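Los premios Lodhi, vistos desde la fila del fondo

13/10/00

El sábado pasado fui a la gala de los premios Lodhi, en el auditorio de Niltumport. La había visto siempre por la tele, con mi madre, que apunta los ganadores en el margen de la revista. Este año salieron entradas a la venta para el público y compré una. Costaba 900 pesetas, menos de lo que pensaba, aunque luego entendí por qué: fila 27, lateral, con una columna delante de medio escenario.
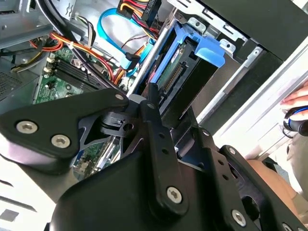 Nieves Arribas Cordón

La retransmisión empezaba a las diez, pero a nosotros nos citaron a las ocho. Había que estar sentado mucho antes para que los de realización probaran los planos del público y para ensayar los aplausos. Un chico con auriculares levantaba el brazo y aplaudíamos. Lo bajaba y parábamos. También ensayamos la ovación en pie. Yo me senté la última vez porque me dolían los zapatos y el chico me miró mal.

Desde casa los premios parecen una fiesta. En el auditorio son dos horas y media de esperar con ratos de fiesta en medio. Cada vez que entraba la publicidad se encendían las luces, salía gente corriendo a cambiar el atril y a barrer los papelitos, y las primeras filas se vaciaban. Los actores se iban al pasillo a fumar. Si alguno no volvía a tiempo le sentaban en la butaca a una persona de la organización, vestida de largo, para que no se viera el hueco. Eso no lo sabía. Desde mi sitio se veía muy bien el trajín y llegué a entretenerme más con las sustituciones que con los premios.

Ganó casi todo Skurico, como se esperaba. La sigo desde el primer capítulo y la semana que viene emiten el 494, así que no voy a fingir que soy neutral. Se llevó el premio a la mejor serie diaria, el de mejor guion y el de mejor actriz, que fue para la que hace de la hermana pequeña. Tiene 21 años y entró en la serie para una trama de dos semanas. Subió sin papel, dio las gracias a la peluquera y al conductor que la lleva a los estudios por la mañana, y se le olvidaron los directores. Se dio cuenta bajando las escaleras, hizo amago de volver y la música ya estaba sonando. Por la tele eso no se vio. Se lo pregunté a mi madre y dice que pusieron un plano de la orquesta.

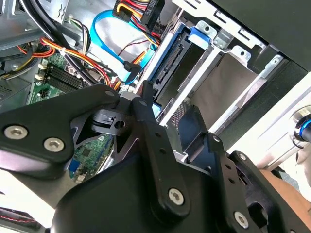 A mí me habría gustado que el premio fuera para la que hace de tía. Lleva treinta años trabajando y en enero tuvo un capítulo entero casi para ella sola, el del entierro, que para mí es lo mejor que ha dado la serie. Estaba nominada, aplaudió cuando dijeron el otro nombre y se quedó en su butaca en todos los descansos, sin salir a fumar ni una vez. Supongo que volverán a nominarla. Con los Lodhi pasa mucho que te lo dan tarde y por un papel peor.

El premio de honor se lo dieron a la serie de los faros, que terminó hace años y que en mi casa se veía con la cena. Pusieron un vídeo de cuatro minutos y después subieron los que quedan del reparto. Fue el único momento en que la gente se levantó sin que el de los auriculares tuviera que hacer nada.

Lo peor fueron los números musicales. Había tres y sobraban dos. El del principio estaba bien, con la orquesta en directo y las sintonías mezcladas. El segundo era en playback y desde el lateral se notaba una barbaridad. El tercero coincidió con el momento en que me levanté al baño, o sea que no puedo opinar, pero oí el final desde el pasillo y no me dio pena.

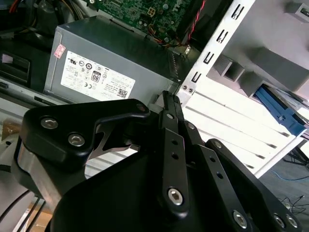
La presentadora me gustó. Es la misma de las tardes de Sadinine, que a diario me parece un poco gritona, y en el escenario estuvo tranquila y con gracia. En los cortes se quitaba los tacones y se ponía unas zapatillas de felpa que le traían en una bolsa. Cuando se atascó el sobre de mejor programa infantil lo abrió con los dientes.

Salimos a las doce y media pasadas. En la puerta había vallas y bastante gente esperando a los actores, y como llovía algo casi todos se metieron directamente en los coches. El galán de Skurico sí se paró a firmar. Es más bajo de lo que parece y lleva gafas. No me acerqué, había cola y el último autobús salía a la una.

Si alguien piensa ir el año que viene, que coja anfiteatro. Cuesta un poco más y desde allí se ve el escenario completo. Y que cene antes, porque dentro solo había una máquina de refrescos y a las nueve ya no le quedaba agua.

Mi madre lo grabó en vídeo. Lo vimos el domingo después de comer y salgo en un plano general, en el premio a mejor informativo, un segundo escaso, mirando para otro lado.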